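The man who can't stop making ketchup

Rostislav Šimko answers the door in Wultstead with a spoon already in his hand. "Taste this before you say hello," he tells me, and I do, and it's wonderful – sharp first, then sweet, then a slow warmth from what he later admits is clove.

Šimko has been making ketchup at home since February 2000, when a neighbor left a crate of tomatoes on his porch and he had no idea what to do with them. He has kept a notebook ever since. The batch I'm tasting is number 876, and yes, he wrote every one of them down.

"The first 20 were awful," he says happily. "I burned them, I put in too much vinegar, one of them was brown. My sister still talks about the brown one."

What I love about talking to him is that he isn't a snob. I came expecting a lecture on store-bought sauce and got the opposite. "I grew up on the squeeze bottle! My father put it on noodles. If you don't understand why people like the bottle, you will never make a good one yourself."
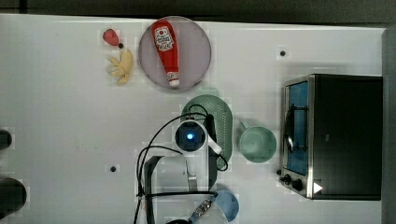 Ketchup in its familiar red bottle, with a plate to go with it.

He thinks a lot about thickness. Store ketchup holds its shape on a fry, and that took him years to get close to at home. His answer is time: he cooks the tomatoes down with onion, strains them, and puts them back on the lowest heat he can manage. "People ask me for the secret and I say 12 hours, and then they don't ask me anything else."

The spices go in tied up in a square of cloth. Allspice, clove, a bit of mustard seed, sometimes celery seed if he's in the mood. Sugar comes late, vinegar later still. He used to buy his vinegar from a little shop called Griltimach, and when it closed he bought everything left on the shelf (he's down to the last two jugs and doesn't like to discuss it).

And the tomatoes? He grows a plum type from seed that came from the Jelínek family down the road, who call it Istirel. It's meaty and not very juicy, and he says it makes a dull salad. "But cook it! Cook it and it wakes up."

We talk about fruit for a while, too. Before tomato took over, cooks made ketchup out of mushrooms, walnuts, even oysters, and Šimko has tried most of them. Mushroom he recommends to everyone. Banana ketchup, popular in the Philippines, was a real surprise to him. "I thought it would taste like dessert. It doesn't, it's lovely with eggs."

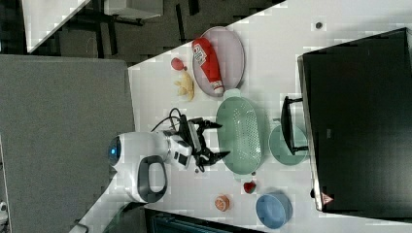

Tomato isn't the only road to ketchup; bananas make a good one too.

I ask if he has ever thought of selling any. He shakes his head and goes back to the stove to stir. "Then I would have to make the same one twice," he says. "Do you want to take a jar? Take two, the second one is hotter."

Posted 06/06/2017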